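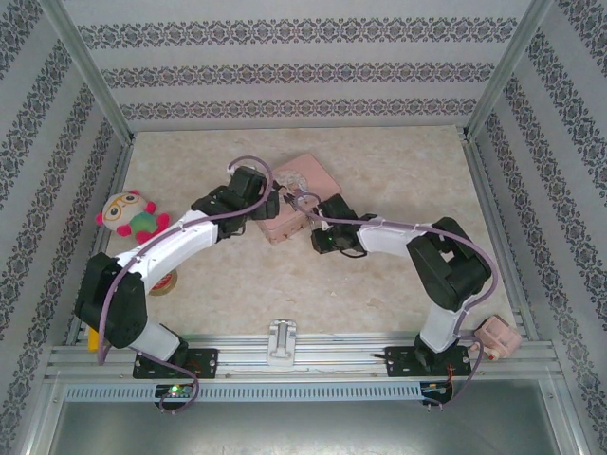

I have been thinking about wallpaper again, which my family will tell you is never a good sign. It started with the hallway at Kestent, where we papered one narrow wall in May and then spent the rest of the winter finding reasons to stand in front of it. Now I want it everywhere.

What I keep coming back to is damask - the dark, curly, old-fashioned sort, printed in bands across a pale grey ground. My grandmother had something like it in her dining room (hers was a sort of mustard colour, poor thing) and I thought it was terribly gloomy as a kid. On pale grey it's a different animal altogether! The grey keeps it light, and the bands give your eye somewhere to travel.

A few things I've learned, mostly the hard way. Bands that run level across the wall are very unforgiving at the corners. If you're a centimetre out by the time you turn onto the next wall, you will see it every morning while you eat your toast. Florêncio Vilela, who hung ours, drew a pencil line right around the room before he even opened the paste, and he made me hold the other end of the level for 40 minutes. I grumbled, but he was right. Buy an extra roll too. We needed 10 and I'd ordered nine, and the last one came from a different batch.

Then there's the floor. I like a busy wall with a quiet floor, and a mottled cream and tan, the marbly kind, is about as kind to a dark pattern as anything I've tried. It hides crumbs as well, bless it. I had a sample from Somboon on the kitchen bench for weeks and kept forgetting it was a sample and putting my cup down on it.

I'm still dithering over the edging. Thin metal strip looks very neat against the beige, though my sister favours a painted timber skirting and has sent me 20 photos to prove her point. The spare room is next, once I've moved the sewing things out of it.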